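# Folding for a living: a morning with Liên Sầm

Liên Sầm folds trousers on a table the size of a double bed. She has run the clothes repair and laundry session at Foley since July, and most of what comes through the door is denim.

"People think jeans look after themselves," she says. "They sit in a heap on a chair for a week, then they go in a drawer still in a heap. Then somebody asks me why the knees have gone stiff."

Her method is plain. Jeans go down flat with one leg over the other, the seat is pulled square, and the hem comes up to the waistband. One more fold and they go to the far corner of the table. The cloth on top matters, she says, as bare wood lets things slide.
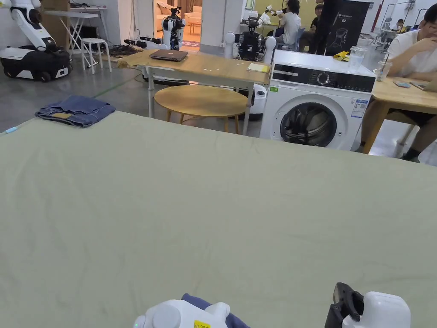 Sang Vương disagrees about the cloth. He would take it off and fold on the bare top, he told me later, and he thinks a cover only picks up lint and passes it on to the next shirt.

Liên has heard this before. "He can wash the cover, then," she says. "It takes me two minutes to put on a clean one."

She charges nothing for the folding lesson. A wash costs 70 pence if you bring your own powder, and people can stay to do their mending on the long counter. On the Saturday I visited she had 20 names on the list.

I asked what beginners get wrong.

"They start in the middle. They pick the thing up, shake it, put it down, and it's crooked before they've made a fold. I tell them to leave it on the table and find the seams first."
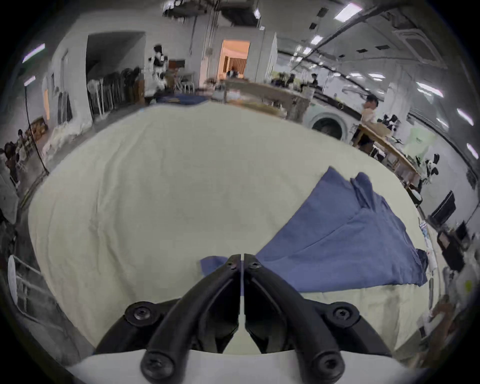
"Once the seams are lying where they should, you smooth outwards with the flat of your hand. Small things are the same. A child's top wants as much room as a grown man's, or the sleeves end up underneath."

She learned at a hotel laundry in Lonby, where the sheets were counted out and counted back in. One week the total was 3682 and she still remembers it. She does no counting now – if a sock goes missing it goes in a tub by the door.

There are things she won't take. Wool coats go to Heikki Kemppainen in Natberg, and anything with beads goes home again.

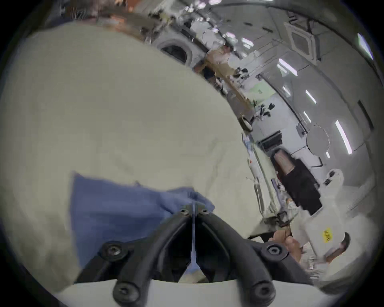 *Blue cloth on the cream cover at Foley.*

She would like a second table before next July, and better hooks for the finished bags. Until then the bags go on the floor, labelled with a surname, and are collected by the end of the session.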